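How Does a Conveyor Belt Work?

You have probably stood next to a conveyor belt this month without giving it a second thought. 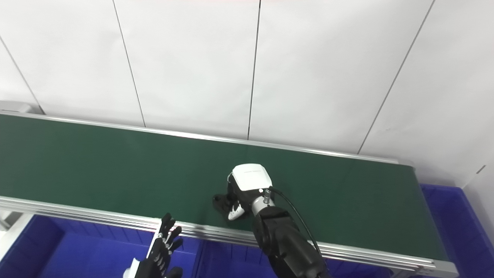
Every time your family goes to the supermarket, your apples and cereal go for a little ride along the till. At the airport, suitcases trundle round and round until somebody grabs them. There are belts in bakeries, in quarries, in post rooms and down in mines! They all do the same simple job, carrying things from one place to another so that people don't have to, and once you know how one works you'll start spotting them everywhere.

Why doesn't the belt run out?

This is the question we get asked most, and it's a brilliant one. The belt keeps moving forwards, so why doesn't it get to the end and stop?

The answer is that a belt is a loop. Think of a giant elastic band stretched between two cotton reels. The top of the band moves one way, and when it gets to the end it curls round the reel, goes underneath and travels all the way back to the start. Then up it pops and off it goes again. You only see the top half, so it looks as if new belt keeps arriving from nowhere.

The cotton reels on a real conveyor are called pulleys (or sometimes rollers). One of them is joined to an electric motor, and that one is called the drive pulley. The motor turns the drive pulley, and the drive pulley drags the belt round with it. The other pulley usually has no motor at all. It just spins along because the belt is pulling it.

The grippy bit

What stops the pulley from spinning uselessly inside the belt? Friction! Friction is the force you feel when two things rub together. It's why your trainers hold on to the gym floor and why your socks don't.

The belt has to be pulled quite tight for friction to do its work. If it goes slack, the pulley slips and the belt hardly moves. If it's too tight, the belt wears out quickly and the motor has to strain. Engineers call this the tension, and getting it right takes a bit of fiddling with a spanner.

Friction matters on the top side as well. When a parcel sits on a moving belt, friction between the two is what carries the parcel along. On a flat belt a smooth surface is often fine, and it's easy to wipe down. If the belt has to go up a slope, it might need a rough surface or little raised bars across it, called cleats, to stop everything sliding back down again.

What's holding it up?

A belt on its own would be as floppy as a wet towel, so it needs a frame. Lots of small conveyors have frames made from aluminium, a metal that is strong but light and doesn't rust the way iron does. You might see long grooves running down the side of the metal. They look like decoration, but they are really useful: special nuts slot into the grooves, so you can bolt on a leg, a guard or a sensor wherever you like without drilling a single hole.

Underneath there are legs, and near the belt there is often room for boxes or bins. Bright bins are handy for sorting. At the imaginary toy factory in our heads, all the round pieces would go in one and all the square pieces in another, and woe betide anyone who mixed them up.

How fast do they go?

It depends what they are carrying. A belt where people pick things out by hand needs to be slow enough for them to keep up. The belts that carry rock out of a quarry can go much quicker than you can walk, and some of them are more than 1000 metres long. That would be a very long supermarket till!

Make your own

Lenni Manninen, who is nine, sent us this design in January, and we liked it so much that we built one too. You will need a shoebox without its lid, two cardboard tubes, two pencils longer than your box is wide, a strip of old T-shirt, some sticky tape and a grown-up to help with the holes.

Make a hole in each long side of the box near one end, close to the top, and then do the same at the other end. Stuff each cardboard tube with scrunched-up paper. Hold a tube inside the box and push a pencil through one hole, through the middle of the tube and out of the other side. Do the same with the second tube. If your tubes are too long to fit, trim them first (Lenni forgot this, and so did we).

Wrap the strip of T-shirt round both tubes, pull it snug and tape the ends together. Now turn one pencil. Your belt should start to creep along! If the tube slips, try making the loop a tiny bit shorter, or wrap a rubber band round the tube to give it more grip.

Once it's going, put a small toy on top and see how far it travels. Then try a marble. What happens? Can you prop up one end of the box and still get the toy to the top?

Words to know

Pulley: a wheel or drum that the belt goes round.
Drive pulley: the one turned by the motor.
Friction: the force that makes surfaces grip each other.
Tension: how tightly something is stretched.
Cleats: raised bars that stop things sliding down a sloping belt.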